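Does it matter how you fold a towel?
Project report, Household Textiles module
Harpreet Lapointe

Why I picked this

My landlady folds towels in thirds and says anything else ruins them. The Boletti laundry guide, which was on our reading list, says the same thing at greater length: thirds "keeps the loops open" and saves shelf space. It gives no measurements. I have folded towels in half and in half again all my life and never noticed any harm, so I wanted to see if there was anything in it.

There were three claims I thought I could test with a ruler and some patience. Thirds makes a lower stack. Thirds leaves fewer creases. A towel that has been bunched up can be brought back to flat by shaking it once.

The towels

I used grey towels with thin pale stripes running across them. I chose striped ones on purpose. On a plain towel you can tell yourself the fold is straight, but a stripe shows you when it has wandered. The surface is looped and a bit nubby, so two layers cling to each other and don't slide. I think this matters more than the guide allows, and I come back to it further down.
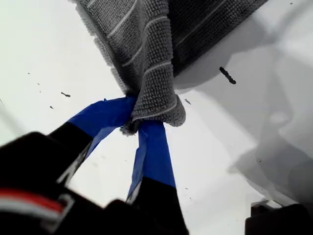
The hardest part was deciding what counts as a crease. My first score sheet had five grades and I could not tell grade two from grade three on the same towel an hour apart. I threw that out and went with yes or no: can I feel a ridge with a fingertip, with my eyes shut? It is crude, but I got the same answer twice most of the time, which I can't say for the five grades.

What I did

I made 106 folds in all over a fortnight in September. Of these, 49 were in thirds and the rest were halves and halves again. Each folded towel went under the same pile of books overnight and was checked in the morning before I had breakfast. For the stack test I measured the pile from the shelf up, pressed down with a chopping board so that I wasn't measuring air.

For the shaking test I bunched the towel up by hand, held it gathered at one point, let go and shook it once by two corners. Then I laid it on the table and looked at whether the stripes ran straight. 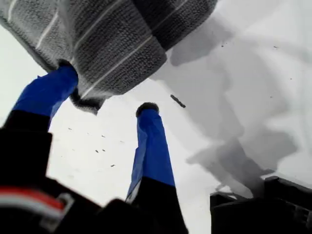
Results

The stack of thirds came out at 300 mm without the board. With the board on, it was level with the other stack as near as my ruler could show. So the famous saving seems to go the wrong way if it goes anywhere, and I suspect all I measured was how puffy I had left them.

Creases were a draw. I could feel a ridge in some of both kinds and could not find a pattern. Towels folded late at night did worse, but that is a finding about me.

Shaking was the one place the guide had a point – a little one. One shake brought most of the towel flat. What it didn't fix was the part I had been holding, where the loops had locked together and the stripes still bent. I had to smooth that by hand every time. A smoother cloth might behave differently. I didn't have one to try.

Problems

I knew which fold I was checking each morning, and I wanted the guide to be wrong. Someone else should have done the checking. I also washed everything in Clorkex halfway through because of a spilt tea, and the towels felt softer afterwards, so the two weeks are not strictly the same test.

I would not tell anyone to change how they fold on the strength of this. My landlady has read it and still folds in thirds.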